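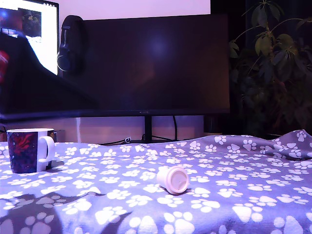
One reader from Saline wrote in to ask why her fleece throws come out of the dryer covered in more hair than when they went in, and whether she should just give up and buy cotton. Please don't give up! Fleece is the easiest thing in the house to keep nice once you get the order right, and I have been washing a mountain of it this spring.

## Before the wash

- Shake it outside, hard, one side and then the other. You will be amazed what flies off.
- Go over it with a damp rubber glove, always in the same direction. The hair rolls up into little sausages you can pick off (I find this weirdly satisfying).
- Run it in the dryer on no heat for 12 minutes, then empty the lint screen. This is the step most people skip, and it's my favorite.
- Check for spots. Coffee and tea come out with cool water and a drop of dish soap, dabbed from the outside in. Let it sit a few minutes before you rinse.

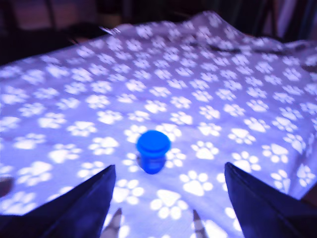
## In the washer

Cold water, gentle cycle, half the detergent you think you need. No fabric softener, ever! It coats the fibers and then they grab every hair in the county. A splash of white vinegar in the rinse does a lovely job instead.

Wash fleece by itself, or with other fleece. My old bath towels shed all over a navy throw once and I was picking lint until September.

If your machine is small, take the big ones to a laundromat. The front loaders at Howells are huge, and a full cycle takes 60 minutes, so bring a book.

## Drying

Low heat only. High heat makes the pile go crunchy, and there's no bringing it all the way back, though a soft brush helps some. I pull mine out while it's still a touch damp and spread it flat, smoothing it with my hands toward the edges. 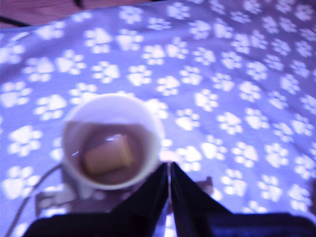
Give it a few hours and turn it over once. If the pile still looks tired, brush it lightly with a soft pet brush, short strokes, and it fluffs up beautifully. Fold it loosely for storage and keep heavy things off the top.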